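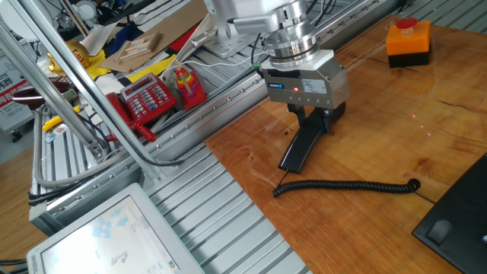 2018年5月15日

今天总算把工作间那张木桌子收拾了一遍,腰酸得不行,手指头闻起来全是蜡味,洗了三遍还有。趁还没困先记两笔,不然明天肯定忘了哪瓶是哪瓶。

本来早上没打算干这个的。我就是想找一把小号的六角扳手,翻抽屉,翻着翻着翻出来半罐Wisarov的木蜡,一月份买的,盖子都没拧紧,边上一圈已经发硬了。我心想再不用就真干成蜡烛了,那就今天吧!扳手后来也没找着(晚上在外套口袋里摸到了,气死)。

这张桌子我是真喜欢。颜色是那种偏橘的蜂蜜色,木纹特别清楚,一条一条拉过去,灯一开,桌面上亮亮地反一片光。当初在Ionescu那家二手家具店看见它,旁边还摆着一张白的,比它新,比它便宜,店员一个劲儿推荐白的,说好打理。我站那儿犹豫了半天,来回摸了好几趟,最后还是要了木头的。运回来那天下雨,我拿旧床单裹着它,自己从头湿到脚,桌子倒是一点事没有。

好看归好看,毛病也是真多。亮面的木头特别显灰,还显手印,下午太阳斜着进来的时候简直没法看,每个指头都在上面写着呢。杯子我早就不敢往上放了,去年有一回放了杯热茶,留了个白圈,我拿吹风机对着吹了好久才淡下去。现在茶一律放窗台,伸手够不着就站起来,就当锻炼。

先说擦灰。我用的是一块剪开的旧T恤,拧到快干,顺着木纹一路推过去。以前我都是打着圈擦,擦完一道一道的,像猫舔过。顺着纹路擦就好多了,虽然慢。桌角那个橙色的急停盒子也顺手擦了,下半截黑色的底座最招灰,缝里要拿棉签去掏。那个大红按钮我是绕着边擦的,手轻得跟拆炸弹似的,就怕一使劲给拍下去。

然后就是线。唉,线。

那根黑色的卷线真是我的冤家。它自己有脾气,你把它捋直了,一松手它又卷回去,还要往桌子中间拱,最后总归在右手边绕出一个圈来。我试过好几种办法:扎带太硬,解的时候还得剪;橡皮筋用不了多久就脆了,断在桌上,还粘;面包袋上拆下来的那种小铁丝倒是好用,就是难看。今天又去翻了一遍Bivham的网店,有种魔术贴的理线带,一包30根,我下单了两包才反应过来家里哪有那么多线要理。算了,多的拿去捆葱。

卷线里头的灰也是要命,一圈一圈的沟,每个沟都藏一点。我的办法是用湿布包住,捏着慢慢往前拉,一小段一小段来,拉完布上就是一条黑道道。看着恶心,但是特别有成就感!

旁边那个黑色的带旋钮的东西我就更小心了,面上全是细细的小孔,湿布绝对不敢碰,水渗进去就完了。拿干的软毛刷,侧着,轻轻往外扫。刷子是原来刷糕点蛋液的那种,新的,没刷过蛋液,特此声明。旋钮圆鼓鼓的,擦完手感很滑,我没忍住多摸了两下。

左边那块带槽的铝平台花的时间最长,比桌子还长。一条一条的槽子,什么都往里掉:木屑、线头、螺丝,还有饼干渣(我不承认是我)。布进不去,吸尘器的扁嘴又太宽,只能吸个表面。后来想了个土办法,拿根竹筷子,头上裹一层布,用橡皮筋缠紧,顺着槽推到底,渣子全赶到一头,再用吸尘器一口气吸走。推了几条以后找到感觉了,越推越快,推到后面还有点上瘾。就是筷子头磨得快,布也得换,到最后那双筷子肯定是不能上饭桌了。

靠里那一截铝条也得弄,边上一排银色的小螺栓,每颗周围都攒着一小圈灰,像长了毛。我拿旧牙刷一颗一颗刷,刷得眼睛都花了,中间还漏过一颗,又回头补。刷的时候收音机里在讲什么1767年的一场大水,讲得挺细,我一边听一边刷,结果哪儿的大水一个字没记住,就记住了这个年份。脑子真是会挑东西存。

中午吃了碗剩面,站着吃的。

下午上蜡。说是上蜡,我先在桌腿内侧试了一小块,等了17分钟(定了闹钟的,本来定的十五分钟,又赖了两分钟),看着没发白也没发黏,才敢往桌面上来。这一步我以前总偷懒,直到在Brallach市集上淘来的那个小木盒被我一把抹花了,花得跟地图一样,到现在还扔在柜子顶上没脸见它。从那以后我就老实了。

蜡一定要少。我每次都觉得“这么点儿够什么呀”,然后多挖一坨,然后擦到胳膊断掉。今天忍住了,拿布角蘸一点点,薄薄地推开,推到看不见痕迹为止,一块弄完再弄下一块。罐子上写着能用100次,我看他们说的桌子大概是给娃娃用的,我这半罐下去,底都快露出来了。不过边上发硬的那些也没浪费,隔着热水化了化,一样能用,就是味道冲一点,有点像旧书加橘子皮。

晾着的时候我就坐在门口的小凳子上,门窗全开,守着它,谁也不许碰(屋里就我一个,主要是管住我自己的手)。看着看着又看见一个地方没推匀,忍了五分钟没忍住,过去补了一下,补出一个指印。活该。又拿干布磨了半天才磨平。

晚上开了灯去看,真的不一样,木纹好像深了一层,那个蜂蜜色暖乎乎的,光落上去也不那么刺眼了。我把手掌贴上去,滑滑的,一点不粘。站那儿傻乐了一会儿,又退到门口看,又走近了看,像个刚买了新鞋的小孩。

还有几样没弄完,记在这儿:

抽屉里那堆不知道配什么的电源头,要一个一个试,试不出来的就送走,不许再塞回去。

窗台上的茶渍,今天光顾着桌子,没管它。

木蜡再买一罐,还买Wisarov的,买小罐,大罐我根本用不完就干了。

桌子底下还有一个纸箱,我踢了一脚,里面哗啦一声,没敢打开。

对了,那块旧T恤擦完硬邦邦的,听说沾了油蜡的布不能团成一团乱扔,我就摊开晾在后院的栏杆上了。刚才隔着窗户看了一眼,风一吹跟面小旗子似的。明早记得收,要是下雨就算了。

手还是有蜡味。再去洗一次,睡觉。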